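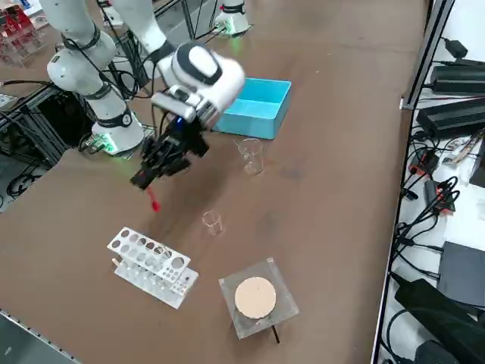
Work table with two robot arms, one gripper holding a small red utensil.

Ticket 676: Fire alarm activation, Skalbridge building, ground floor
Opened: November 18, 2020
Category: Fire detection and evacuation
Priority: High
Status: Closed, with actions outstanding

Summary of fault

The fire alarm sounded throughout the Skalbridge building during the morning. All occupants left by the nearest exit and gathered at the assembly point. The fire service attended, found no fire and handed the building back to the duty manager. The panel identified the source as a smoke detector in zone 3, in the corridor outside the Molora store room. This was the second activation from the same zone in November.

First checks

The panel log was read before any reset was attempted. It showed a single detector in alarm, with no manual call point operated. The detector was removed and a light deposit of dust was found inside the chamber. Ceiling work had been carried out in the corridor the previous week and the dust cover had not been fitted, although the permit required it.

The detector was cleaned, refitted and tested with smoke from an approved canister. It responded correctly. The panel was reset and remained clear for the rest of the working day.

Second fault, evacuation doors

During the evacuation, staff reported that one corridor fire door did not release from its magnetic holder. The door is required to close when the alarm sounds. It was closed by hand by the last person to leave. A test was arranged with the maintenance contractor, Güler, and the door again failed to release on the first attempt. On the second attempt it closed after a delay.

The contractor's initial finding was a worn contact in the relay serving that door. The other doors on the same circuit closed as they should. The occupants of the ground floor were asked to keep the affected door shut until the part had been replaced.

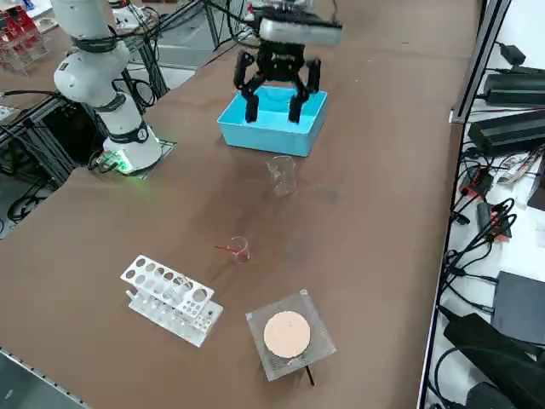 Tzu-hsuan Lam replied that the relay had been noted as slow at the last routine inspection and that the matter had been passed on without a ticket being raised. The reply asked for the door to be tested daily until the new part arrived, and for the results to be entered here.

That request was accepted. Daily test results were as follows.

Test 1: door released, slow.
Test 2: door did not release.
Test 3: door released, slow.
Test 4: new relay fitted, door released at once.

The relay was supplied by Tusik and fitted by Güler. The old part has been kept in the maintenance office — it should not be reused.

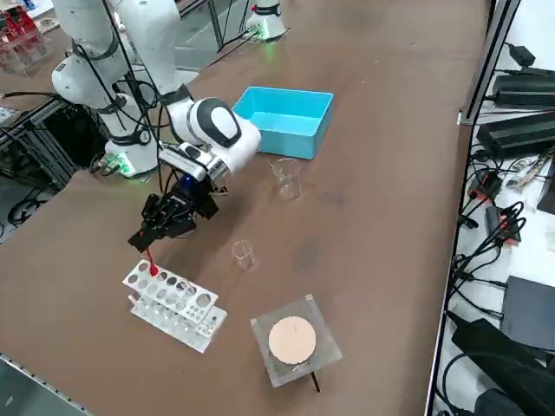

Two matters remain open. The first is the permit procedure for ceiling work, which will be amended so that the duty manager signs for dust covers before work begins and again when it ends. The second is the weekly walk-round, which must in future include every indicator that can be seen from the floor. No other indicator is to be read as a sign that the alarm system or the doors are in order. The fire panel is the sole point of reference for both.

Closing note

Zone 3 has remained clear since the detector was cleaned. Should it activate again, the detector is to be replaced and a new ticket opened with a reference to this one. Staff are reminded to leave by the nearest exit whenever the alarm sounds, including where a false alarm is suspected, and to wait at the assembly point until the duty manager gives permission to return.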